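Loading a Small Countertop Dish Rack

Drosow Home Notes > Kitchen > Drying and storage

This page covers the placement of a wire dish rack on a protected surface and the order in which hand-washed cups, bowls and plates are loaded. It applies to open wire racks without a built-in tray. Racks with a molded drain spout are covered under entry 155.

What you need

Wire dish rack, coated or stainless
Flat mat, larger than the rack on all sides
Dry cotton towel
Bottle brush for narrow cups

1. Set the mat

Lay the mat flat and press out any curl at the corners. Leave free mat on at least one side of the rack. The free area is used for turning pieces over and for resting items that are still waiting for a slot. A mat cut to the exact footprint of the rack forces you to work over bare countertop.

Smooth mats wipe clean faster. Textured mats hold more water under the rack feet and need to be lifted and dried after each load.

2. Place the rack

Put the rack toward the side of your loading hand. Right-handed users generally want it on the right, with the open mat to the left. All feet must sit on the mat. Push down on each corner in turn; if the rack rocks, bend the low foot out slightly or rotate the rack a quarter turn and test again.

3. Bring cups in on their side

Shake each cup once over the sink. Carry it sideways, holding the body and keeping fingers out of the mouth. Lower it to just above the mat, then turn it mouth down as it goes into the rack.
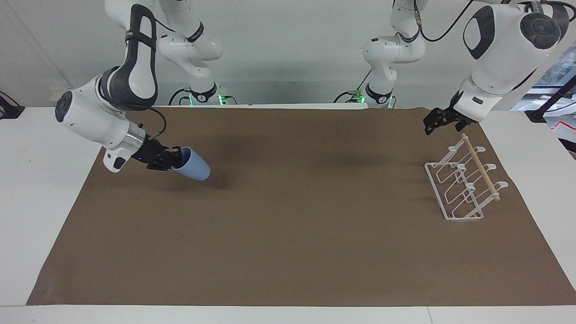
Light blue plastic cup held on its side above the mat, white wire rack to the right.

Lightweight plastic cups tip more easily than glass or ceramic. Seat the rim over two wires, or lean the cup against an upright. Do not stack cups while wet. Trapped water will not evaporate, and plastic cups with a close taper can lock together.

4. Load the remaining pieces

Plates go in next, on edge, one per slot, all facing the same way. Start at the far end and work toward yourself. Bowls follow, tilted so that the foot ring does not hold a pool. Flatware goes last, handles down, in a separate holder if the rack has one.

If the rack fills before the sink is empty, stop and dry the first pieces by hand. Items piled across the top block airflow to everything below.

5. Unload and dry the mat

Check the rims and the foot rings before putting anything away. These are the last places to dry. Lift the rack, wipe under the feet, and hang the mat over the sink edge until both sides are dry.

Troubleshooting

Water spots on plastic: rinse with hotter water and towel off before racking.
Rust at the wire ends: the coating has split. Trim the loose coating, dry the wire, and fit a rubber end cap. Friesen caps, part 1212, fit most thin wire.
Rack slides on the mat: wash the mat with dish soap to remove grease film.

Related entries: Under-sink mats (255), Replacing rack feet (2227)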